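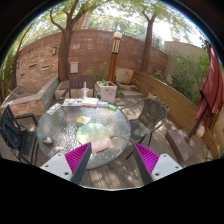

10/6/10. Wudness sealant trial, week five. Justinas reckons the coating has cured and we can write it up. I don't. The tackiness test he used is a thumb, and his thumb passed the Nasta batch in May as well, which was peeling by the long weekend. Their data sheet says "all outdoor surfaces", and I've stopped reading anything into that. Take rippled glass with a dark rim, like the patio table with the mouse mat and the plastic cup on it: where exactly is a sealant meant to grip on a top like that? The sheet has nothing on glass. It has nothing on end grain either, and end grain is what we're testing.

Weights before coating: panel A 1,493 g, panel B 1,021 g. After the soak A had put on 44 g. B put on 2 g. Same timber, same tin, same brush, supposedly. Either B got an extra coat or the scales were bumped again. Povilas says he did one coat on each. Asked him twice.

Checked the scales with the brass weights and they read fine today, which proves nothing for last week.
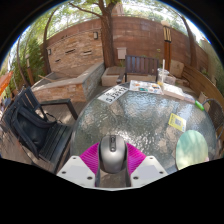 Timber Finishes Group, Outdoor Durability

Rebane's rep rang after lunch. Claims their primer fixes the end grain problem "in most cases". Asked which cases it doesn't fix and he said he'd email. We'll see. Not buying a drum of it on the strength of a phone call.

Cut two fresh panels from the Tilalora boards, labelled C and D. Colour is a bit darker than the first lot, might be a different log. Sanded both, left in the rack overnight so they settle before weighing.
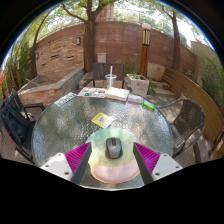 Will coat C and D myself tomorrow and write the tin weight down before and after each one, so there's no arguing over who put on how much. If D soaks up as much as A did then B was the odd one out and gets thrown away. If they split again I've no idea, and the report waits.

Need: new brushes, masking tape, lid for the grey bucket.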